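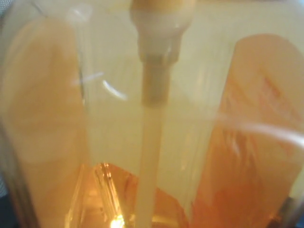
My sister rang before breakfast to tell me I was mad to be making marmalade in this weather, and that everyone else in the family had the sense to do it in January and be finished with it. She is quite right, of course. But the oranges had been in the bottom of the freezer since the winter, all six pounds of them, and I needed the room for the gooseberries, and once I had hauled the bag out and stood it in the sink there was no putting it back.

So that was my Tuesday. I had the back door propped open by seven with the boot scraper, and the wireless on low so as not to wake the house, and I must say there are worse ways to spend a July morning. Frozen oranges are easier to cut than fresh ones, I find, if you catch them when they have just begun to give. The peel goes soft and slides under the knife. I like a thick cut myself, and my husband likes it thin, so after all these years of marriage we have arrived at a sort of muddle that suits neither of us and which I have grown very fond of.

I used the old Jacobs pan, the one with the dent, that came from my mother's house. I did look for another last autumn when we were over at Fivosdale for the market, and there was a handsome one on the ironmonger's stall, but it was 40 pounds and the man wouldn't budge. I walked round the whole market with my mind half made up and then bought a cheese and went home. I have thought about that pan since, I will admit, but the old one has made good marmalade for a very long time and it did so again today.

While it was simmering I went out and did the beans. They have gone over the top of the canes and are waving about looking for something to hold, poor things. The blackfly are back on the two nearest the wall. I rubbed off what I could with my thumb and gave them a good hosing, and then stood about for far too long watching a blackbird have a bath in the tray under the fuchsia. He was very thorough. When I remembered the pan I fairly ran, but it hadn't caught, thank goodness, only gone down a bit further than I would like.

Then the long boil, which always makes me nervous. I keep the little recipe book from the Gratska sugar people propped against the bread bin, though I have known the page by heart for years, and half of it is stuck to the next page in any case. It says 600 grams to the pint, and my mother has crossed that out in pencil and written "less!" beside it. I go by her. I never did hold with the thermometer either. A saucer in the freezer and a push with the finger does me very well — though today it took four saucers, and by the third I was talking to it.

It set in the end, at twenty past eleven. The kitchen was like a laundry and my fringe was stuck to my forehead, and the smell had gone right up the stairs and into the airing cupboard, so I expect we shall all be going about in marmalade pillowcases for a week. I let it stand for a quarter of an hour so the peel wouldn't float, and did the washing up, and ate a heel of toast with the scrapings while I was at the sink. It was a little sharp. I like it sharp.

After lunch I took a jar down to the lady at Jarnell who does my hems. It is only over a mile if you go by the field path, but I was glad of the shade along the brook. They have mown the far side at last. She was out in her front garden with her feet up on a bucket, and she made me sit down and drink a glass of barley water, and we talked about her knee, and the new bus times, and whether it is worth anybody's while to grow sweetcorn this far north. She had a go last year and got 6 cobs, and the badger had four of them. She still means to try again.

I was home by five. He had found the marmalade by then and had opened the wrong jar, the small one I was keeping for my sister, and said it was the best I had made, which he says every year with exactly the same face. I didn't mind. There are plenty, and she can have a big one instead and will no doubt tell me the peel is too thick.

Windows open tonight, and a sheet only. There is a moth going round and round the lamp as I write and I haven't the heart to get up and see to it. Tomorrow I must do the gooseberries, and find the lid of the big casserole, and ring the library about 232, the bus I mean, to see if it still stops outside on a market day.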